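Sellthorpe Press Freedom Office
Household Tips for Rally Days

Members who host visiting marchers are asked to plan one hot meal for the evening. A pot of rice and lentils for 30 guests may be cooked the night before and kept in shallow, covered trays in the refrigerator. Reheat to 165 degrees before serving.

Placard paint should be washed from brushes at the utility sink — never where food is prepared. 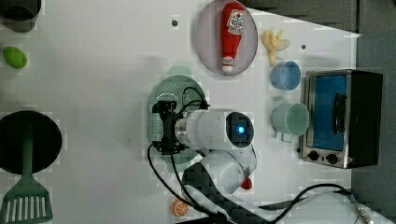
Cloth banners may be ironed on the reverse side at low heat. Store them rolled, with the legal aid telephone number pinned to the outside.

Hosts who need extra bedding should write to Chalerm Thammasiri at the Lungate office by 3 p.m.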